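From: Ehsan Azimi
To: packing list
Date: September 6, 2019
Subject: Re: Boxes from Hinrichs, which size to keep?

Hello all,

thank you for the answers to my question in August. I quote the one I want to come back to:

> The tall Hinrichs carton is fine for the Skomwood lamps, but
> the flaps are too long. Fold them outside once before you fill
> it, then they do not fall in on your hands. And please do not
> order 433 again before we know if we like them.

I agree about the flaps. They are long compared with the box, and when several boxes stand close together the flaps get in the way of each other. 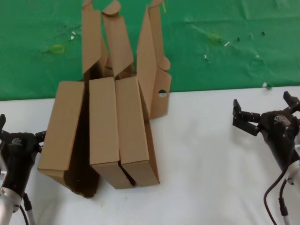
Cardboard boxes on the white table, flaps up.

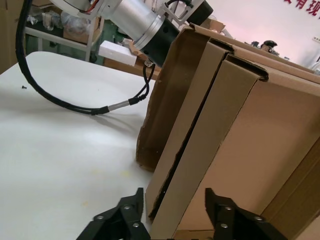 My proposal is to leave a hand's width between the boxes and to put no more than five on a table. I would also fold each flap slowly along its crease. If one pulls it quickly, the edge can tear and the tape does not hold so well there.

For the order to Stinden I still need to know two things. Does anybody have the old Pevolel cartons left? I have found 10 in the cellar, all flat. And is the lower box high enough for the lamps with the shade on? I measured only one lamp and I am not sure it is the tallest.

If I hear no objection I will ask Hinrichs for a price for the lower box.

Best regards,
Ehsan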